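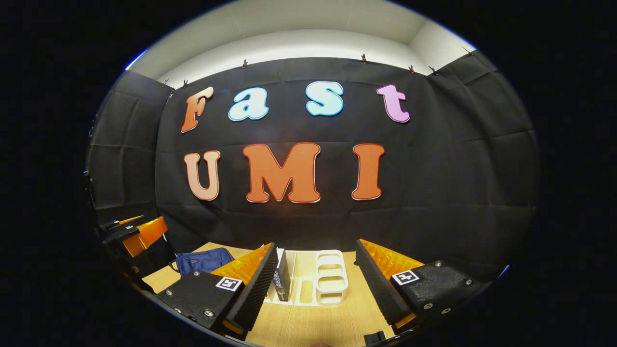
No. 28

Home | Notes | Reading list | About me | Contact

August
By Fumiko Kamata

I promised to write about our small study on hand-held grippers, and I am late. The first draft was too long, so I try again.

The question is simple. When a person shows a task with a hand-held gripper and a policy learns from these recordings, how much does it matter that the person goes fast? My colleague Walter Cuadros believed that slow and careful demonstrations are always better. I was not so sure. Slow hands make many small stops, and the policy learns the stops also.

We collected 364 demonstrations with soft objects, mostly bags. Each person did the same task at two speeds -- first the natural one, then a slow one with a metronome in the ear. After cleaning, we trained one policy for each speed and ran 20 trials with each. We call the cleaning script Renero, after the street where Walter lives.

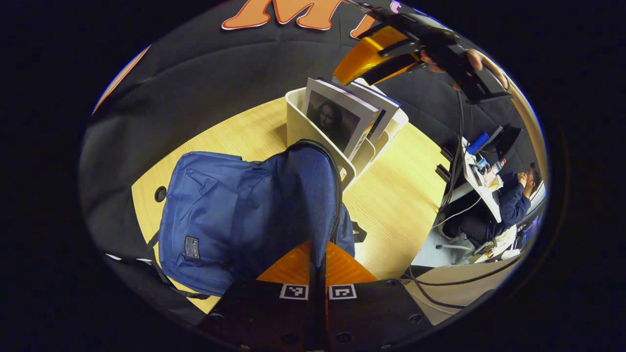

Blue backpack on the table, magazine holder behind it.

The natural-speed policy finished 17 trials and the slow one finished 11. I must be careful here, as this is a small number of trials and one kind of task. Still, the failures of the slow policy look alike. It comes near to the fabric, waits, moves a little, waits again, and sometimes never closes.

Bags are not easy objects. A fold changes its shape when the finger touches it, so the same grasp is never quite the same twice. We threw away 39 recordings in which the pose tracking jumped, and most of these were from the fast group. So speed has its price too, and I would not tell anybody to rush.

Walter now wants to repeat everything with a middle speed. I want first to cut the pauses out of the slow recordings and train again. If the result rises, then the pauses were the problem and the speed itself was not. We have agreed to do mine first, but his list of objects will be used.

I will put the numbers in the next post.

This site uses cookies to remember your settings. Accept | Read more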